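Folding Towels So They Stack, Stay Put and Look Good on the Shelf

I love a good towel fold. There, I said it! A folded terry towel on a wooden table, all soft rounded edges and layers, makes me want to go home and redo my whole linen closet.

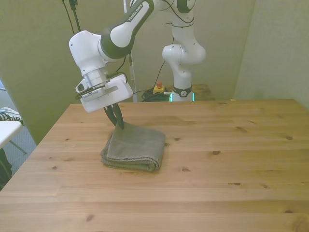

Start with a big flat surface

Please don't fold towels on the bed. I did it for years and every stack leaned. A bed gives under your hands, so the edges never line up, and you end up chasing the corners around the comforter. A table is so much better. Pine is my favorite because it has a little grip to it, but any table works as long as it's clean and dry. Wipe it down first and run your palm across it to feel for splinters or rough knots, which will grab terry loops in a second.

If your table has seams between the boards, use them! Line up one long edge of the towel with a seam and you've got a free ruler. I do this without thinking now.

Check that the towel is dry. Really dry.

Terry holds water in the loops long after the surface feels fine. Pinch the hem between two fingers and hold it for a moment. The hem is always the last part to dry, and if it's cool to the touch, give the towel more time on the line or in the dryer. A stack put away with one damp towel in the middle will smell like a basement by the weekend, and then you're washing the whole lot again.

Shake each towel hard, twice, holding it by the short end. You get the loops standing up and most of the wrinkles out, and it's weirdly satisfying.

The compact fold

My go-to for hand towels and smaller bath towels, and the one I'd teach anybody first:

1. Lay the towel flat with the care label facing up and toward you, so it ends up hidden inside.
2. Smooth it from the middle out to the sides. Use your forearm for a big one.
3. Bring one long side in to a third of the way across, then bring the other long side over it. You have a long strip now.
4. Run your hand down the strip once. Don't press hard — you want the air out, and you want to keep the fluff.
5. Fold the strip in half, short end to short end.
6. Fold in half again. If the towel is thick, stop here and see how tall it is.
7. Turn it so the smooth rounded fold faces the front of the shelf and all the loose edges face the back.

Step 7 is the whole trick. A row of rounded folds looks like a hotel, even when the towels underneath don't match at all. Mine certainly don't.

Thick towels bunch a bit at the fold, and that's fine. If it bothers you, put a finger inside the layer that's puffing out and slide it toward the loose end, then pat the top flat. Ironing is a mistake with terry. You crush the loops and the towel won't soak up as much.

Big bath sheets

These need a different start. Fold them in half the short way first, so you're working with something you can reach across, and then do the thirds. My friend Paweena Suwannarat folds hers in the air, chin holding the middle, and gets a perfect rectangle every time. I've tried it and I get a lump. Table for me, thanks!

Make every fold the same width

Measure your shelf before you fold thirty towels (ask me how I know). Mine is 13 inches deep, so I want a folded towel a little shorter than that, with room for my fingers behind it. Once you know your size, cut a piece of cardboard to match and keep it in the closet. Lay it on the towel as a guide for the first few and after that your hands will remember.

I keep my stacks to 5 bath towels or 7 hand towels. Any higher and the pile slumps when you pull one out, and everybody in my house pulls from the middle.

A word on the muted colors

I have gone completely overboard for olive and gray-green towels. They hide the faint makeup marks that white ones show off, they go with wood, and they don't look tired as fast as the bright ones do. Two things to know, though. Wash them by themselves the first couple of times, and keep them away from face wash with benzoyl peroxide in it, which leaves pale orange spots that never come out. I keep one white washcloth by the sink for that job.

Go easy on fabric softener with any color. It coats the loops. I use half a cup of white vinegar in the rinse every few loads, and the towels come out softer and lighter. Don't mix vinegar with bleach, ever — pick one or the other for that load.

Rotating the stack

Clean towels go on the bottom, and you take from the top. That way they all get used and you don't wear out the same two. When the shelf is too tight to lift a stack, I put the clean ones on the left and take from the right, then slide everything over on laundry day. It takes a minute and the towels wear much more evenly.

October is when I go through the whole closet. Anything with a pulled hem gets mended or goes in the rag bag, and the thin ones become car towels. If you find a single pulled loop, snip it with scissors close to the surface. Don't tug! Terry won't unravel from a snipped loop, but a tug can open up a whole row.

From the mailbag

Chanida Srisuk wrote in to ask what to do with towels when there's no linen closet at all. Roll them! Do the thirds as above, then roll from one short end, snug but not tight, and stand the rolls on end in a deep basket or a crate. You can see every one and nothing topples. For an open shelf in the bathroom, stick with the flat fold and keep the stack well away from the shower, or the top towel will pick up steam all day.

She also asked whether you can fold towels straight from a hot dryer. You can, and the folds come out nice and crisp, but leave the stack out on the table until it has cooled all the way through before you shut it behind a door.

Next time I'm doing fitted sheets. Wish me luck!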